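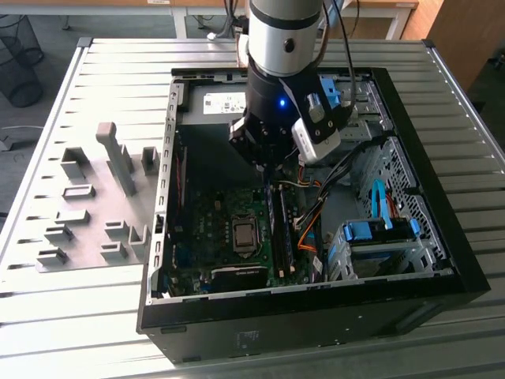 Old computers: what the spring collection takes, and how to get yours ready

The spring electronics collection opens on 11 March 2018 at the Owusu Street depot and stays open until the end of the month. Last year residents brought in 709 items over the whole collection. Desktop computers made up the largest share, followed by printers and then televisions. This item covers desktops and laptops only. Televisions and monitors will be covered in the next newsletter, along with the fees that apply to them.

What we take

Desktop towers, laptops, keyboards, mice, cables, routers, modems, external drives and power supplies are all accepted free of charge. The limit is four computers per household. Small businesses may bring up to 24 but have to call the depot first and arrange a time, so the unloading bay is clear. Schools and churches count as small businesses for this purpose.

Computers can be complete or in parts. A tower with no side panel is fine, and so is one with the drives or memory already taken out. Please bring loose parts in a box or a paper bag. Plastic bags tear on the metal corners and we end up with screws on the ground where people drive.

We do not take smoke detectors, light bulbs, microwave ovens or anything with a gas cylinder attached. Household batteries go in the green bin by the library entrance. Laptop batteries are a separate matter and are covered further down.

Before you bring a computer in

Copy off anything you want to keep. This takes longer than most people expect, particularly on an older machine, so leave an evening for it. Photos and tax records are the two things people call us about afterward. Once a computer has been handed over it is logged and moved to the sorting area within the hour, and we cannot go back and look for it.

Sign out of your accounts. If you bought programs that allow only a set number of computers, turn off the license on the old one first. Some companies make this hard to do once the computer is gone.

Then deal with the drive. You have three choices:

Erase it yourself. Deleting files and emptying the trash does not erase them. Use the reset option in the computer's settings and choose the full clean when it asks. On a large drive this can run overnight.

Take it out and keep it. In most desktop towers the drive is held by four screws or slides out on a plastic tray. Shut the computer down, unplug it from the wall, lay it flat on a table and take off the side panel. Two cables run to the drive, one for power and one for data. Both pull straight out. Some newer machines have a small flat drive attached to the main board with a single screw, so check for that too. Many people remove the big drive and miss the small one.

Leave it in and ask for it to be shredded. There is a form at the desk. Drives are shredded by Etik, the same company we used last year, and you can have a certificate mailed to you. Certificates took up to four weeks last time. There is no charge for the first drive.

Laptops

Bring the charger if you still have it. Laptops with chargers are far more likely to be reused.

If the battery is swollen, do not try to remove it and do not charge the laptop again. Signs of swelling are a touchpad that has lifted, a bottom cover that no longer sits flat, or a case that rocks on a table. Tell the person at the gate before you unload. Swollen batteries go into a separate container and should never be left in the general pile.

What happens to them afterward

Computers are sorted into two groups. Machines less than eight years old that start up are set aside for the Helix program, which cleans them, fits a new drive where needed and passes them on to families and adult learners. Last year 151 went out this way. Dede Yakubu runs the program and would like to hear from anyone who can lend a hand with testing. Experience is useful but she will train people who have none. The work is done sitting down, in the evening, in the old reading room on the second floor of the library.

Everything else goes for recycling. Steel cases, aluminum and copper wire are separated first. Circuit boards are sent on in bulk to a plant that recovers the metals in them. Plastic is the least useful part and some of it still ends up as waste.

Several residents wrote in January to ask whether the town makes money on this. It does not. The payment for metal covers part of the trucking and the rest comes out of the public works budget. Kwabena Opoku at public works can send you the breakdown if you want to see it.

Should you fix it instead?

A slow desktop is often worth repairing. The two changes that make the most difference are more memory and a solid-state drive in place of the old spinning one. Both can be done at home with a screwdriver. Dust is another common cause. If the fan runs loudly all the time, take the computer outdoors, open it and blow the dust out with a can of compressed air. Hold the fan blades still with a finger while you do it.

The repair table will be at the library again this spring. Ama Sulemana and Afia Tsikata will look at desktops and laptops for free and tell you whether a repair makes sense. They do not keep parts in stock, but they can write down what to buy. Please book a slot at the front desk, and bring the power cord. They do not look at phones or tablets.

Getting to the depot

Enter from Owusu Street and leave by the back gate. The Mill Road entrance is closed while the culvert is being replaced. Stay in your car until you are waved forward. If you cannot lift a computer out of the trunk, tell the person at the gate and it will be done for you.

Residents who do not drive can ask for a pickup. Slots are limited and go first to people who used the service last year. Requests should be made to Amerley Gyamfi at the town office by phone or in person. Have the computer near the front door, unplugged, with the cords wound up and taped to it.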